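Robot Systems Lab, Unit 7: Gripper Faults and Safe Stops
Handout for the session of Nov 10, 2023

Read this before the lab. Bring your fault log from Unit 6. The Sternow report form is at the back of the course binder and you will fill one out by the end of the session.

7.1 The fault

The case for this unit is a two-arm cell that folds T-shirts. It runs the Orberg controller you used in Unit 4. On cycle 242 of a long run, the right gripper reported a good grip and the arm started its pull. The fabric was not held. The left arm kept its own hold, the shirt slid across the table and the right arm moved through its path with nothing in the fingers. The controller raised no fault. The operator pressed the stop.

The log shows the following for the right gripper.

Close command sent, accepted.
Finger position reached closed limit.
Grip flag set to TRUE 385 ms after the close command.
Pull motion started.
No fault code.

The grip flag was set from finger position alone. With a thick part this works, because the fingers stop short of the closed limit when something is between them. One layer of thin cotton leaves the fingers so close to the limit that position can't separate a held shirt from a missed one.
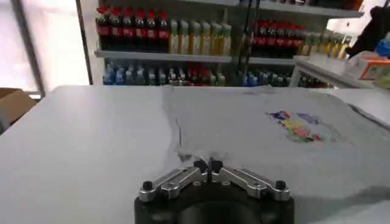
Why can't the controller just use a tighter position limit?

The difference between a single layer of fabric and no fabric is smaller than the play in the finger joints. A tighter limit would reject good grips and still pass some bad ones. A second signal is needed, and on this cell the motor current is the one we have.

7.2 What the second arm does to the problem

With one arm, a missed grip wastes a cycle. With two arms on the same piece of fabric, each arm's motion depends on the other one holding. The pull step assumes a closed chain: left arm, shirt, right arm. If one side lets go, the load on the other side drops and that arm can overshoot. The speed limit for the pull step was set assuming the shirt would be under tension, and it was set too high for a free arm.

There was a second error in the program. The pull step waited for either grip flag instead of both. The line had been copied from a single-arm routine. Check your own Unit 6 code for this before you come to lab. Several groups last term had the same line.

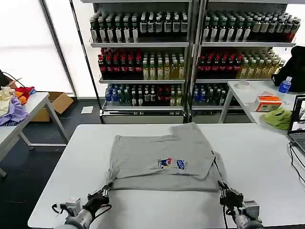
Figure 7-2. Both grippers on the near edge of a partly folded T-shirt.

7.3 Stops

Know which kind of stop you are asking for.

Protective stop. The arms slow down under control and hold position with the drives on. The grippers stay as they are. Use this for a missed grip or a tangled shirt.

Emergency stop. In this cell, drive power is removed once the arms are at rest and the brakes are on. The grippers keep their last position by spring. Use this if a person is in reach of the arms or if you are not sure what is happening.

After an emergency stop, do not pull the shirt out of the fingers by hand while the cell is armed. A gripper that reported the wrong state before the stop may report the wrong state after it. Turn the key to OFF, take the key with you, then open the fingers with the manual release.

Do not reset a fault to see if it comes back. Save the log first. The Orberg controller keeps only the last 1000 events, and a few restarts will push out the lines you need.

7.4 The corrected sequence

1. Close both grippers.
2. Wait for both position flags.
3. Read motor current on each side. Compare it with the empty-close value stored at startup.
4. Lift both arms slightly and read the current again.
5. If either side fails, open both grippers and return to the start pose at low speed.
6. If both sides pass, begin the pull with the lower speed limit.

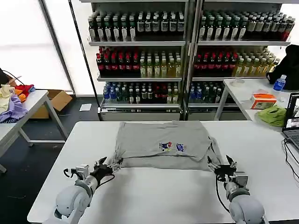 Step 3 depends on the empty-close value being right. It drifts as the finger joints wear and as the motor warms up, so store it again at every startup and after any long pause. In the Flanagan trial the corrected sequence ran 588 cycles without a false grip flag. That trial used one size of shirt and one fabric weight. It tells you little about towels or anything with a lining.

7.5 Lab work

Work in pairs. One person stays at the stop button whenever the key is at ON.

Part A. Run the old sequence with no shirt on the table, at low speed. Record the position flag and the motor current for each gripper.

Part B. Repeat with one layer of fabric, then two. Plot current against number of layers. Keep left and right on separate plots.

Part C. Choose a threshold for each side and write down how you chose it. "It worked" is not a reason.

Part D. Load the corrected sequence and cause a missed grip by moving the shirt back from the edge before the cycle starts. Confirm that both grippers open and that the arms return at low speed. Hands out of the cell before the key is turned.

Turn in the plots, the two thresholds and the Sternow form. On the form, "operator error" may not be entered as the root cause.

Reading for next time: Skimthorpe course reader, the chapter on interlocks, first half only.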